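Home Projects Updates Reports About us Contact

Filed under: Progress reports / Chores and machines

Retonano tidying project: where we've got to
April 18, 2023

Hello again to everyone at Juntunen. I promised you a proper report this time instead of another hurried email, so get a cup of tea, it runs on a bit!

The question you gave us money to answer was whether a machine can do the small, boring jobs people would love to hand over – putting things away in a drawer or box, mainly, plus a bit of sorting for the Sorgate shop. My short answer is "some of it, slowly, if you're patient". The long answer is the rest of this page.

We've stuck with simple things for this stretch. A cube and a box sound like nothing much, I know, but a cube inside a box is a fair stand-in for the last tin at the back of a cupboard. The fingers need room on both sides, and the walls of the box are always where you'd like the fingers to be.
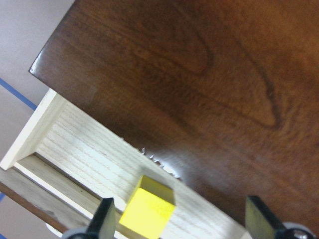
So, the numbers. We made 200 tries at taking a small object out of a box and setting it down somewhere else, and 182 went through without a person stepping in. I'm really pleased with that (last August we'd have been glad of half!). Most of the misses came when the object was hard up against a side wall, and I think longer, thinner fingertips would win a few of those back. We have ordered 4 sets to try.

Speed is the sore point. A full go takes 49 seconds on average, and I can do the same job by hand before the arm has finished making up its mind. For a shop floor overnight that may not matter at all. For a kitchen with a hungry family in it, I suspect it would drive people up the wall.

The other thing I've learned is how much the layout matters. Shift a box a little way and the whole job changes, so we've become terribly fussy about where everything sits and we write it down each time we move something. 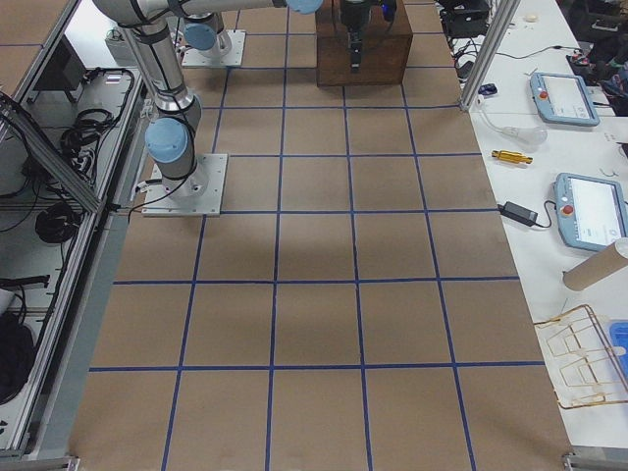

I'd also like to be plain about what we haven't done. We haven't tried cloth, or anything floppy. We haven't tried glass either, and I'm in no rush. The shelf stacking job for Sorgate is behind by a few weeks because I badly misjudged how long the setting up would take – my fault, and I've redone the plan with more slack in it.

Money is fine. We're slightly under on parts and slightly over on hours, and the two very nearly cancel out. The spreadsheet is coming to you separately.

Next up is mixed objects in one box, then a visit to the Floltport store room to see what their shelves are like. If you've got views on which chores should come first, please send them before we fix the list.

Comments (3)

tidy_at_last: 49 seconds per thing would still beat my teenagers. Put me down for one.

Floltport stores: Our shelves are deeper than you think, bring a tape measure.

mop and bucket: Any chance of socks? I know you said no cloth yet but socks are the dream.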